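Old batteries find their way into two bins at Plekel

The repair centre in Plekel has started sorting the used batteries that people bring in, and the work is now done on one table with two plastic bins, a teal one and an orange one. The batteries used to go all together into a sack, which was collected every few months and sorted somewhere else.

The collection began in May, with boxes at 12 shops and schools. In the first month 462 batteries were handed in, most of them the small round type used in torches, clocks and remote controls.
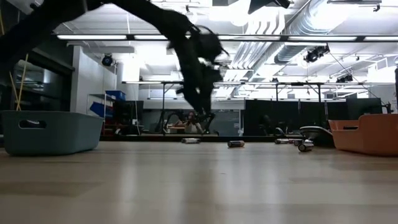

How the sorting is done

Batteries are first laid out on the wood, so that the labels and the ends can be looked at. The black ones with a copper-coloured end go to the orange bin. The teal bin takes mixed silver and dark ones. Any battery that is swollen or has white powder on it is kept apart in a jar with sand – this rule comes from the recycling firm Zorkitz, which takes the full bins away.

The centre had expected 400 batteries a month and has already asked Zorkitz for one more collection.

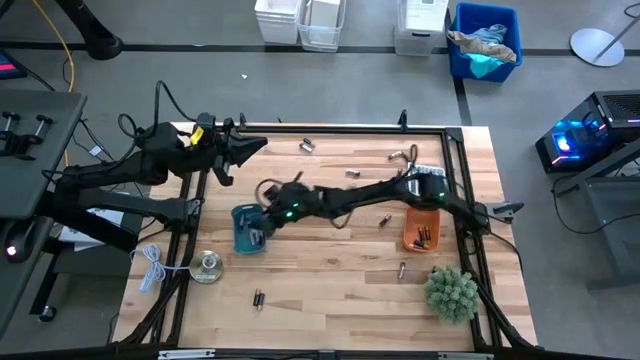

Salazar, whose hardware shop in the same street has one of the boxes, would like to see the bins emptied more often, as the box by the till was full after 6 days and customers began to leave their batteries on the counter. A second box has been promised to the shop.

The centre also asks people not to put button cells in the boxes. These should be given at the desk, with a piece of tape over both sides. 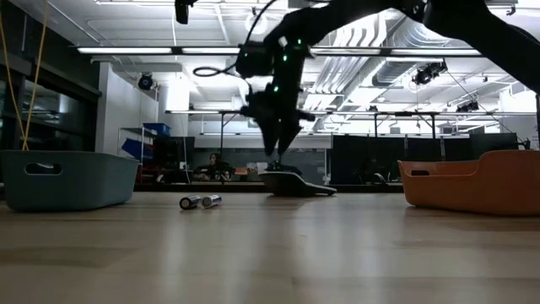
Where to bring batteries

The boxes stand in the 12 shops and schools on the list at the entrance of the centre, and at the Rasier garden market, next to the bottle return. Batteries can also be brought directly to the centre until 6 in the evening. Car batteries are not accepted – for those the municipal yard remains the right place.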